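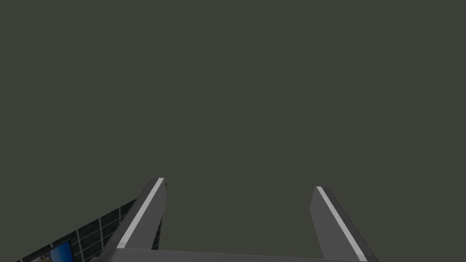 Mallorel 400 film, 35mm, bought from Goltora in Trutley

I put 3 rolls of this through an old rangefinder in February, mostly street work and a few portraits indoors. It's a black and white film with more grain than I expected at box speed. Shadows hold up well. Highlights go quickly on a bright day, so I gave the last roll a bit less time in the developer and got better skies.

The base dries flat, and scanning was easy. My one complaint is the canister — the felt was tight and I had to tug to get the leader out on two of them.

It costs £9 a roll, or £14 if you have it posted singly. I'd buy it again for portraits.

Nermin Tuncer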